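How to sort out the Wi-Fi in a house that doesn't want any

Our house was built by someone with strong views about stone. The inside walls are as thick as the outside ones, the stairs go up the middle like a lighthouse, and until June the only place upstairs with a usable signal was the bath. I am not a network engineer. I have, however, now done this twice, once badly, and what follows is the second way.

You will need: a phone, a pencil, a rough plan of your house, a long network cable and a free Saturday.

Step 1. Find out what you are paying for

Stand next to the router and run a speed test on your phone. Any of the free ones will do. Write the number down. Ours was 347, which sounded splendid and explained nothing, as I was standing in a cupboard under the stairs at the time.

If the number next to the router is already dismal, stop reading and ring your provider. No amount of fiddling in the rest of the house will help you.

Step 2. Walk about

Run the same test in every room with the doors shut, the way you live in it, and pencil each result on the plan. Do it in the evening as well, when the neighbours are all watching something. Our back bedroom managed 5. My lodger, Laurențiu Preda, had been working from that bedroom all winter and had simply assumed that his colleagues spoke slowly.
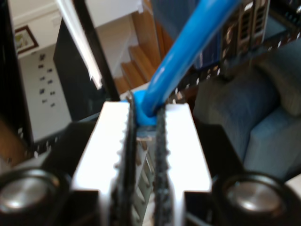
Mark the awful rooms with a cross. You will probably see a pattern: they tend to sit behind the same wall, or behind the fridge, or on the far side of a large mirror. Fish tanks are bad too.

Step 3. Move the router before you buy anything

Routers live wherever the installer got bored. Get yours out of the cupboard, off the floor and away from the telly. Halfway up a bookcase in the hall is good. It will look ugly. You will stop noticing in a week, and visitors are usually too polite to mention it.

Now repeat step 2. If everything is fine, congratulations, you have saved yourself some money and can go to the pub.

Step 4. Choose a second box

If you still have crosses, you need another box nearer to them. The shops will offer you three sorts.

Plug-in repeaters are cheap and pick up the signal you've got and shout it onwards. If what they pick up is poor, they shout something poor. I bought a Belico one first and it now props up a shelf.

Mesh kits are dearer, and the boxes talk to each other. They cope well with plasterboard. They cope less well with my hall.

An access point is a box that makes its own Wi-Fi at the end of a cable. It's the most bother and it works the best, so naturally it was the last thing I tried. Mine is a Vavow, chosen because it was in stock.

Step 5. Run the cable

Measure the route with string, going round every door frame, and then buy a cable longer than the string. My route came to 30 metres and I bought exactly that, which is how I learned about corners.
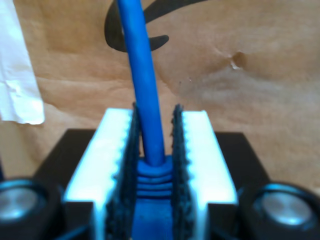
Start at the router end and work outwards, so that any slack ends up where you can hide it. Go along the top of the skirting and clip as you go, but don't hammer the clips so tight that they pinch. Pick a colour you can live with. A bright blue cable is easy to follow behind a sofa and very hard to pass off as part of a cream wall, and my sister-in-law Margareta Surdu still calls ours "the hospital". Look for one with a ribbed collar where the cable meets the plug, too, as that bit gets bent most often. Don't tug it round a corner by the plug.

If you have to go through a wall, check for pipes and wiring first, and drill a hole wide enough for the plug as well as the cable. Ask me how many holes I drilled.

Step 6. Set it up

Plug the cable into any spare socket on the router and the other end into the access point. Give the new Wi-Fi the same name and password as the old one, and most phones will hop between the two by themselves. Some will cling to the weak signal out of loyalty. Switching the Wi-Fi off and on again usually cures them.

Then do the walk once more with your pencil. Our back bedroom now gets more than 30, and Laurențiu has discovered that his colleagues talk rather fast. The bath is worse than it was. I haven't worked out why.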